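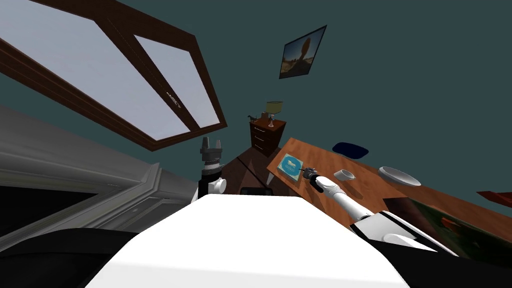 Subject: Re: [manip-sim] grasp scoring on cluttered tabletops, results so far

Géza Kocsis wrote:
> Thanks for the numbers. Two things I could not work out from the
> table. First, is the wrist view used at test time, or only when you
> fit the scorer? Second, you give one figure for the whole object set,
> but I would expect thin objects and flat ones to fail in different
> ways. We dropped everything under 2 cm wide from the Lotstead set for
> that reason and I have regretted it since.
>
> Also, which contact settings? Ours drift badly with the defaults.

Taking these in a different order.

Contact settings: Dremix defaults except for the friction patch, which we replaced, and the solver step, which we halved. With the default step the fingers sink into anything thin and the simulator then throws the object out sideways. If your drift is slow and steady it is probably a different fault. Send me the log from one bad episode and I will compare it with ours.

Object set: I agree that a single figure hides too much. The full run has 189 episodes, all in the Skoletti rooms, with four room layouts and the table contents shuffled between episodes. Split by shape, the flat objects (books, plates) fail mostly on approach. The lower finger meets the table before it gets under the edge, the planner sees a contact it did not ask for, and it backs off. The thin objects (sticks, pens, cutlery) fail after the fingers close. The scorer picks a sensible place along the length, the fingers shut, and the object turns about the contact as soon as the arm lifts. So you are right, they are separate problems and I will report them as such in the next version.

The books are a special case of the flat group. A thick one can be taken across the page block if it stands clear of its neighbours, and the scorer has learned to prefer that. It has also learned to prefer it when the book is too wide for the gripper to open round, and this accounts for a good part of the remaining failures. I have added the opening width as an input and am retraining now.

Views: the head camera proposes a region and the wrist camera scores candidates inside it. Both are used at test time. The scorer takes a wrist crop and a gripper pose and returns one number. There is no segmentation step. We had one until June and took it out, as it merged any thin object with whatever lay behind it. A dark stick over a patterned book cover was the usual case.

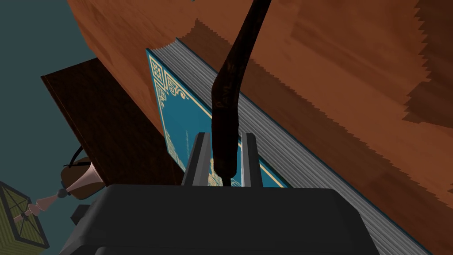 Does the scorer need depth from the wrist camera?

It runs on colour alone; depth is used only by the planner, for the final approach distance.

We did train a version with depth as a fourth channel. It was slightly better on bowls and slightly worse on anything narrow, where the depth edge is a pixel or two out from the colour edge. At a few centimetres' range that is enough to shift the chosen grasp off the object. Averaged over the set the two versions came out level, so we kept the simpler one.

On the baseline: the Hanrahan planner was given 100 candidates per object, the same as ours, drawn from the same sampler with the same seeds. I mention it as an earlier message on this list assumed it had fewer. It is slower per candidate, but we did not limit it by time.

Known problems, for anyone who wants to try the code:

Rendered shadows on the table top have stepped edges at close range, and the scorer sometimes treats one as an object boundary. Softer shadows cure it but double the render time. We have left them hard.

If both arms are in use, the idle one must be parked before the head camera takes its view. Otherwise the region proposal can land on the forearm.

Small items near the table edge are over-scored. I have no explanation for this yet — the training set has plenty of them.

None of this has been run on hardware. I would expect the thin-object result to get worse when it is, given how much of it depends on friction.

Géza, if you still have the narrow objects you dropped, I would like to run them with the present weights. Mesh files and masses are all I need.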